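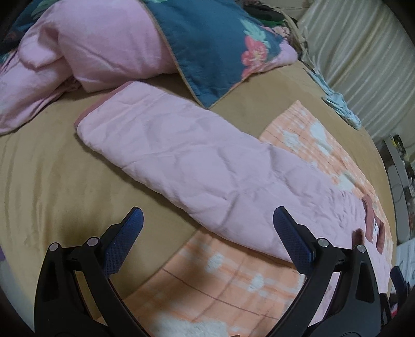 Trellov Hand-Held Gripper
Bedding and Soft Goods Configuration

Product overview

The Trellov is a two-finger gripper carried and operated by hand. It is supplied to teams that record household handling tasks for later use in robot training. This page sets out the equipment itself and the working practice that Brendmont expects of every site where it is in use. Sites that hold an equipment agreement with Brendmont are required to follow the practice in full.

Construction

The fingers are black linkages joined by silver pivot pins. Each finger ends in a dark blue pad with a fine diamond-mesh surface, and the two pads face each other across the opening. Pads are replaced in pairs. A new pad should not be fitted opposite a worn one - the difference in grip is enough to pull a folded edge out of line.

Supplied with each unit

One gripper, assembled
3 pairs of replacement pads
Pin gauge and hex key
Site logbook, 100 pages

Conditions of use

Bedding work is carried out in furnished rooms, on beds made up with the layers a household would ordinarily have: sheets, blankets, comforters and quilted pads. Operators should observe the following.

Before the session
Check that every pivot pin is seated and that both fingers open and close without catching. Wipe the pads with a dry, lint-free cloth. Remove rings, bracelets and watches. Confirm that the resident or room holder has signed the consent form, and that any item they wish to keep out of the recording has been put away.

During the session
Take hold of fabric by a folded edge or a corner wherever one can be reached. Do not close the fingers on bound trim or raised stitching at full pressure. Quilted items are to be moved with the stitching flat, and fleece or other fluffy fabrics are to be released by opening the fingers completely before the tool is withdrawn. A layer that catches is freed by hand.

Keep the fingers clear of curtains, shelves and cables beside the bed. Only one operator may work at a bed at any time. Sessions are limited to 26 minutes, followed by a rest of at least 6 minutes.

After the session
Inspect both pads for loose threads and remove them with tweezers. Enter the session in the logbook, with the types of fabric handled and any snag or tear, however small. Damage to a resident's property is reported to the site lead before the next session begins.

Inspection and storage

Units are inspected by the site lead each month and returned to the Flostbridge workshop every April for pin replacement. Between sessions the gripper is stored with the fingers open, in its case, away from direct sunlight. Cleaning fluids containing solvent must not be used on the pads.

Related documents

Katene Handling Practice, Part 3: Soft Goods
Consent form for furnished rooms
Pad replacement instructions

Practice reviewed by Clem Ruawai, Equipment Standards. Approved for issue by Angus Gilchrist, 19/07/2024.

Orders for replacement pads are placed through the site lead - please quote the unit number marked inside the case lid.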